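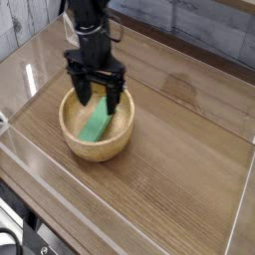
List home Threads Authors Search Previous Next

Darkwood Turners and Carvers List
Posted by Huiling Lu, February, 9:40 pm

Re: Food-safe finish for salad bowls?

Yaqin Tang wrote:

> Hi all, I've been given a heap of silver maple by a neighbour and I'd
> like to turn a few bowls for my sister's family. They'll be used for
> salad, dressing and all. I've only ever finished pens and boxes. Should
> I go with mineral oil, or something that cures? And do you finish the
> inside and outside differently? My last try with oil and wax looked
> lovely for a week, then went dull and fuzzy.
>
> Yaqin

Hi Yaqin,

Oh, I'm so glad you asked this, it's my favourite topic and I've been itching for an excuse to write it up! Free maple too, you lucky thing.

First, the fuzz. I don't think your oil and wax did that. Maple grain lifts the first time it gets properly wet, and if you've only sanded it dry you'll meet the fuzz at the kitchen sink. Wipe the bowl down with a damp cloth after your last grit, let it dry overnight, then knock the whiskers off with very light strokes. I do this 2 times before any finish goes near it. It's dull work but the surface you get is gorgeous — like the inside of a shell.

On oil, I used mineral oil for years and there's nothing wrong with it, but it never cures. It washes out with the dressing and you top it up forever. For a gift I'd go with pure tung oil or a good raw walnut oil (check for nut allergies in your sister's house before you open the tin!). Both go hard if you give them time, and I mean weeks. Thin first coat, wait twenty minutes, wipe off every bit that's still sitting on the surface. People leave it on thick hoping for shine and end up with a sticky bowl that smells like a paint shed.

And yes, I do treat the two sides differently, though plenty of people here won't agree with me. Inside gets oil only, so it can be redone without any fuss. Outside gets the same oil and then a buff of the Clillo wax, the one in the flat tin. It brings up the colour of a pale wood without turning it orange. 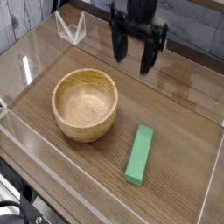 My order of work, from rough bowl to gift wrap

1. Sand to 240 with the lathe slow. Going finer on the inside never did much for me.
2. Damp cloth, dry, light sand. Repeat.
3. First oil, thinned half and half with citrus solvent. Wipe off.
4. Two or three coats of straight oil, a few days apart. A light rub with a grey pad between them.
5. Leave it somewhere airy for three weeks. A month is better in a cold shed.
6. Wax the outside and buff with an old flannel shirt.

Spread your oily rags flat outside to dry, please, or put them in a bucket of water. Never scrunched up in the bin.

Jia sells small bottles of tung oil if you don't want to commit to a litre, and I've got half a tin you're welcome to if you're coming to the next Darkwood evening. I'd love to see how the maple turns out, especially if there's any curl in it!

Cheers,
Huiling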